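Curvilinear perspective

Curvilinear perspective is a way of drawing or computing a view in which some or all straight lines are shown as curves.
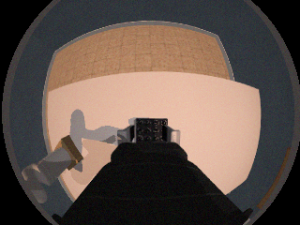 Computer-rendered view with strong curvature, dark surface with fine speckle

In ordinary linear perspective every straight line stays straight, and the view is projected on to a flat plane. This works well for narrow views. As the angle grows, objects near the sides are stretched, and a flat plane cannot hold a view of 180 degrees at all. Curvilinear methods project the view on to a curved surface, usually a sphere or cylinder, and then lay that surface out flat.

Methods

Cylindrical methods keep vertical lines straight and bend most horizontal ones. They are common in panoramas. Spherical methods bend lines in both directions, except those that pass through the centre of the view. Among these, the equidistant method keeps angles from the centre in proportion to distance on the page, while the stereographic method keeps small shapes close to their true form but enlarges them towards the rim. The equal-area method is used where parts of the view have to be measured, as in studies of cloud or forest cover.

Use in drawing

Curved grids can be drawn by hand with a compass. A common layout has five vanishing points, one in the middle and four on the surrounding circle. The Finnish draughtsman Toivo Räsänen drew street views of Tustunura on such grids, and his pupil Helmi Tuominen later adapted them for stage design. Their surviving sheets, more than 2,490 in number, include three versions of the market hall.

Use in computing

Most graphics hardware is built for flat projection. Curved views are therefore often made by rendering several flat views and joining them, or by tracing a ray for each point. The drawing program Cledum offered both approaches from its second release. Maham Sandhu's handbook for the program recommends ray tracing for still pictures and joined views for animation.

See also

Anamorphosis
Map projection
Panorama
Vanishing point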